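Freezing Panes, Sorting and Other Spreadsheet Questions I Get a Lot

I'm Orsolya Kelemen, and I teach the evening spreadsheet class at the Hesanness learning center. These are the questions that land in my inbox between classes, mostly on Thursday night when everybody's trying to finish the homework. I've answered them the way I'd answer them in the room, so excuse the rambling!

How do I keep my headings on screen when I scroll down?

Go to the View tab, click Freeze Panes, and pick Freeze Top Row. If your headings take up more than one row (mine often do, I like a title up there), click the cell just below the last heading row in column A and choose plain Freeze Panes instead. To freeze the first column too, start from column B.

I froze the wrong rows. Now what?

View, Freeze Panes, Unfreeze Panes. Then scroll all the way back to the top before you try again. If row 1 is off the screen when you freeze, it gets stuck up there where you can't reach it, and I get an email about missing data.

Why did sorting scramble my list?

You probably had only one column selected. Excel usually pops up a warning asking if you want to expand the selection, and people click right past it. Press Ctrl+Z straight away. Then click a single cell anywhere inside the list, with nothing highlighted, and sort from the Data tab. One thing to look out for is a completely blank column in the middle of the list — Excel treats that as the end of the table and leaves everything on the other side where it was.

Can I sort by two things at once?

Yes, and it's one of my favorite things to show people. On the Data tab click Sort (the big button, not the little A to Z ones), choose your first column, then click Add Level and choose the second. Peadar Ó Dálaigh in my last class had a club list with 102 names on it and wanted it by town and then by last name. That's just two levels.
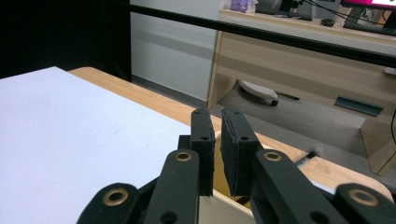
Large white board on the table, black gripper in front.

My numbers sort in a funny order, with 102 ahead of 3. Is that a bug?

No, those numbers are stored as text. You'll often see a small green triangle in the corner of the cell. Select the cells, click the little warning sign that appears, and choose Convert to Number. If there's no warning sign, use Text to Columns on the Data tab and just click Finish without changing anything. It feels like cheating but it works.

How do I add filter arrows?

Click inside your list and press Ctrl+Shift+L. The same keys take them off again. If some rows seem to have vanished, look at the row numbers on the left — when they turn blue and skip, a filter is still on somewhere. Clear it from the Data tab.

Why does my total stay the same when I filter?

SUM adds up everything, hidden or not. Use SUBTOTAL with a 9 in front, like this:

=SUBTOTAL(9,C2:C60)

It only adds the rows your filter is showing. Parveen Warraich asked me whether it also skips rows you've hidden by hand. With a 9 it doesn't, so use 109 for that.

How do I get the headings on every printed page?

Freezing panes does nothing for printing, sorry. Go to Page Layout, click Print Titles, and type $1:$1 in the box for rows to repeat at top. Check the print preview before you send 60 pages to the printer down the hall.

Does any of this work in Google Sheets?

Most of it does, but the menus are different. Freeze is under View, and sorting and filters are under Data. SUBTOTAL works the same way.

Where can I get the practice file?

It's on the class page under Vonville Sales, and the July version has the fixed dates. If you downloaded the older one, your filter exercise in part 6 won't match the handout, so grab the new copy first.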